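Kobina Issahaku had sold scooters for Pilkington since the shop still smelled of fresh paint, and he loved every customer a little, even the ones who only came in to sit on things. In June he was two short of the yearly record – 331, set by old Raffaele Mancuso, bless him – and he'd begun waving at strangers on pushbikes.

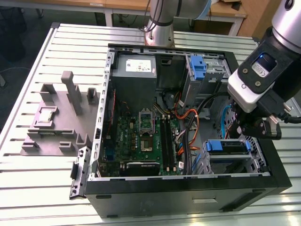
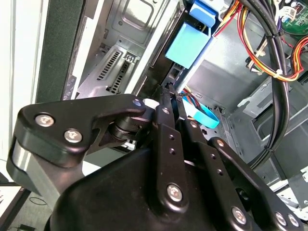
"Make it 330," he said, when Adom Kpodo finally signed for the blue Gemlow. Adom wanted to know if it came with a helmet. Kobina gave him his own, and walked home bareheaded, humming.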